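Re: [tabletop-props] Faux fruit for the spring table -- worth it?

Aniela Szczepańska wrote:
> I've had my Vedby mangoes since March and I think everybody on this
> list is too hard on them. From across a room they pass. I set them out
> on a pink plate with bananas next to them and my sister reached for
> one. For the price of a bag of real fruit you get something you can use
> 100 times. Has anyone put them next to the Rornum bananas? I'm
> thinking of ordering both for the shop window and I'd like to hear
> from somebody who has them in hand.

Well, I have them in hand, so I'll bite.

First, the sister test. People reach for things on plates. My father once bit into a soap. I wouldn't order a window's worth of stock on the strength of it.

Second, "from across a room." Sure. From across a room a tennis ball passes for a lime. The question for a shop window is what happens at 30 inches, with the sun on it, and there I'm a lot less impressed than you are. I put some mangoes and two bananas out on a white table with a pink plate and a gray one, no cloth, no leaves, nothing to help them along. 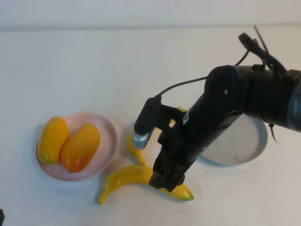 Mangoes on the pink plate, bananas still on the table.

The color is better than I expected, I'll give you that. The two mangoes aren't the same yellow, one goes well over toward orange, and the paler one has some green at the tip. Somebody at the factory had looked at a mango. The bananas come in two sizes, and that helps more than any amount of paint. Two identical bananas side by side look like a pair of shoes.

The trouble is the shine. A real mango has a dull bloom on it unless somebody has been rubbing it. These throw the light straight back at you in long white streaks, and the closer you get the worse it is. I've seen the advice to dust them with cornstarch. Tried it on an older set from Henriques, and it looked like fruit that had been in an attic. Matte spray might do it, but then you're painting fruit you bought so you wouldn't have to paint fruit.

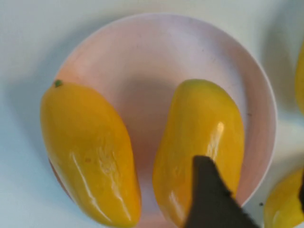 What I'd do about the plates

The pink is doing your mangoes a favor and I don't think you've given it credit. Warm color under warm color, and the eye quits looking for faults. It's also small enough that two of them pretty much fill it, so you don't get that lonely look. Check yours for scuffs before it goes in a window, though. Pale pink shows every little speck when you're looking down into it, and people do look down into a low window.

Gray is harder. I had hopes for it with the bananas because yellow on gray ought to be a sure thing, and as color it is. But a banana is too long for it. Lay one across and the tip goes out over the rim.

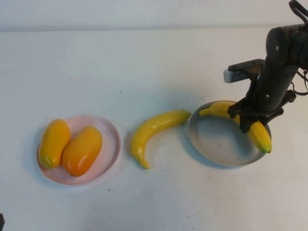 I suppose you could say that looks casual. I'd say it looks like the wrong plate. If you're set on gray, get the bigger one, or leave the bananas off plates altogether and let one lie on the table by itself. A single loose banana with its own shadow was the most convincing thing I got all afternoon -- more than anything I arranged on purpose.

As for the order itself, I can't see buying both sets at full price. Gonitz has a mixed box that people on here keep bringing up, and I haven't handled it, so I'm not going to tell you it's better. Last I looked they wanted you to take 700 pieces before the discount kicked in, and I don't know what kind of window you have but I doubt it's that kind. Ask if they'll send you 2 of each as samples. If they won't, that tells you something.

And does the window face south? You didn't say. My old lemons went the color of putty on the side toward the glass, and I'd want to hear from someone who's had the Vedby ones in direct sun for more than one summer before I believed the "fade resistant" part. Anybody?

I'll keep mine out on the table a while longer and see if they grow on me. So far the bananas are ahead.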